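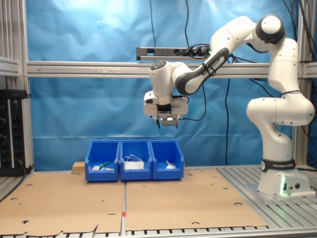 *Three blue plastic bins side by side on a tabletop.*

## Progress report to the Grimar Fund: Cutach and Skivwood small items recycling

Reporting period: to the end of February

### Where we are

The scheme is running in both Cutach and Skivwood. Residents can bring in household batteries, light bulbs, printer cartridges and small electrical goods, none of which the kerbside service takes. All eight collection points in the original plan are now open. The last to open was the one at Skivwood library, which was held up by building work on the entrance.

Cutach has been the easier of the two. The shops there agreed early, the points are on routes people already walk, and the material arriving is mostly what we asked for. Skivwood is more spread out and depends on people driving past with something in the car, so takings rise and fall a good deal from one week to the next.

### Collections and sorting

Everything is brought back to the unit on Massawe Road. It is checked by hand, batteries are separated by type, and the terminals on lithium cells are taped before storage. The taping takes longer than we allowed for in the application. We have moved it to the morning shift, when the unit is quieter, and the backlog from before Christmas has been cleared.

Contamination is still the main nuisance. Cutach high street gets a lot of aerosols and the odd bag of ordinary rubbish. New lids with a smaller opening have helped there and we would like to fit the same lids in Skivwood. Vapes are the other problem. They were hardly mentioned when we wrote the bid and they now turn up at every point. Our contractor accepts them but charges separately, and they have to be stored away from the rest. We have bought a metal cabinet for this out of the equipment line.

The van was off the road in January with a gearbox fault. Collections carried on with a hired vehicle, and no point was missed, though Skivwood was emptied later in the day than usual. The hire cost is shown under transport in the attached sheet.

### Schools

Two primary schools have had a session so far, both in Cutach. The sessions cover what is inside a battery, why it should not go in the bin, and where the nearest collection point is. Teachers asked for something the children could take home, so we have printed a one-page sheet with a map on the back. Takings at the points nearest the schools went up afterwards, but this was also just after Christmas, when people have dead batteries to get rid of anyway, so we are not claiming much for it yet.

The Skivwood sessions are booked for the summer term. We had hoped to do them earlier and did not get replies in time.

### Staffing

Both driving posts are filled. The sorting supervisor's hours were increased in the autumn, as agreed with you by email, and we would like to keep them at the higher level until the end of the grant. Everyone handling batteries has done the fire safety course again.

### Budget

Spending is close to plan overall. Transport is over, for the reason given above. Publicity is under, as the local paper ran our notices without charge. We ask for permission to move the unspent publicity money into transport. This would not change the total.

### Things we are behind on

- The website page with opening times is two months late. The text is written and is waiting to be put up.
- Bilingual signs are at the printer but have not been delivered.
- The residents' survey has gone out in Cutach only. Skivwood will follow once the library point has had a fair run.

### Next period

Fit the smaller lids in Skivwood, finish the survey, run the summer term school sessions, and get quotes for a second storage cabinet. We also need to settle the lease on Massawe Road - the landlord has offered a renewal on the same terms, but wants an answer before the grant decision is due. We would be glad of a conversation about this before the next report.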